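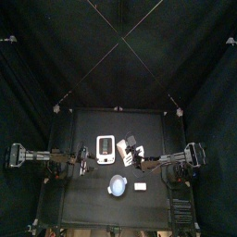 # Care of Work Surfaces, Small Appliances and Handheld Electronics

Household Guidance Sheet 4, Tedstead Residential Services
Revised May 11, 2019

This sheet replaces the January edition. It applies to all furnished units in the Gruden and Flistlow buildings and may be used freely by residents elsewhere. Questions should be directed to Ffion Wogan, Resident Services, extension 2716.

## Dark tabletops

Black and dark-stained tops show dust, fingerprints and dried water more readily than light ones. Most of the marks reported at inspection are cleaning residue, and further applications of spray will make them worse.

1. Remove loose dust with a dry microfiber cloth, working in one direction.
2. Wipe with a second cloth wrung out in warm water and a few drops of dish soap.
3. Wipe again with plain water.
4. Dry at once. Do not leave the surface to air dry.

Furniture polish should not be used on laminate or painted tops. Residents who have already used it may remove the film with one part white vinegar to four parts water, applied to the cloth and never poured on the table. Vinegar must not be used on stone of any kind.

Fine scratches in a painted black top can be made less visible with a matching wax stick, available at most hardware stores. Rub the wax across the scratch, wait a few minutes, and buff with a soft cloth. Deeper damage should be reported. Residents are asked not to attempt repairs with permanent marker - the ink dries with a purple cast on many finishes and cannot be removed without harming the surface.

## Screens and buttons

Switch off and unplug any device before cleaning it. Liquid is applied to the cloth, never to the device.

- **Screens.** A dry microfiber cloth is sufficient in most cases. For grease, dampen one corner of the cloth with distilled water. Window cleaner containing ammonia can strip the coating from a screen and is not recommended.
- **Buttons.** Use a dry, soft toothbrush kept for the purpose. A wooden toothpick, drawn lightly along the gap, will lift anything the brush leaves behind.
- **White plastic casings.** Yellowing caused by sunlight is permanent for practical purposes. Gray smudges are usually skin oil and will come off with a cloth barely dampened with rubbing alcohol. Test on the back first, and keep the alcohol away from printed lettering.
- **Charging ports.** Lint may be removed with a wooden toothpick. Metal pins and paper clips must not be used.

Devices should not be stored on a windowsill, on top of a radiator or in a kitchen drawer beneath the range. A battery that has swollen, or a casing that no longer closes flat, should be taken out of use and brought to the hazardous waste point in the Gruden lobby. Do not place it in the trash.

## Kettles and coffee makers

The water supply in both buildings is hard, and scale forms quickly. Kettles used daily should be descaled every month.

Fill the kettle halfway with equal parts white vinegar and water, bring it to a boil, switch it off at the wall and leave it for an hour. Empty and rinse it, then boil and discard one full kettle of plain water. If the smell persists, boil a second. Citric acid may be used in place of vinegar, at one tablespoon to 500 ml of water, and leaves less odor.

Drip coffee makers are treated in the same way, with the solution run through a full brewing cycle and followed by two cycles of plain water. Consult the manual for pod machines. Several models have a descaling setting that must be started before the solution is added.

## Fabric screens and heavy curtains

Dark fabric holds dust without showing it. Vacuum screens and curtains every two weeks with the upholstery attachment, starting at the top. Pet hair can be gathered with a slightly damp rubber glove, drawn downward in short strokes.

Curtains supplied with the unit are to be laundered by the building. Residents who wash them privately will be charged for any shrinkage.

## Cloths

Cloths are to be kept separate by use: one set for food surfaces, one for bathrooms, one for electronics and furniture. Microfiber should be washed without fabric softener, which coats the fibers and causes streaking, and dried on low heat. A replacement set may be collected from the Tạ supply room on presentation of a unit key. One set is issued per household each quarter.

Cloths used with oil-based wood finishes present a fire risk when bunched together. Lay them flat outdoors until fully dry and stiff before disposal - this applies even to a single cloth.

## Reporting damage

Burns, lifted edges, water damage and cracked glass should be reported within two days using Form 141, available at both front desks. Include the unit number and the item concerned. Items awaiting inspection should be left where they are and kept dry. Charges, where they apply, are set out in the lease schedule.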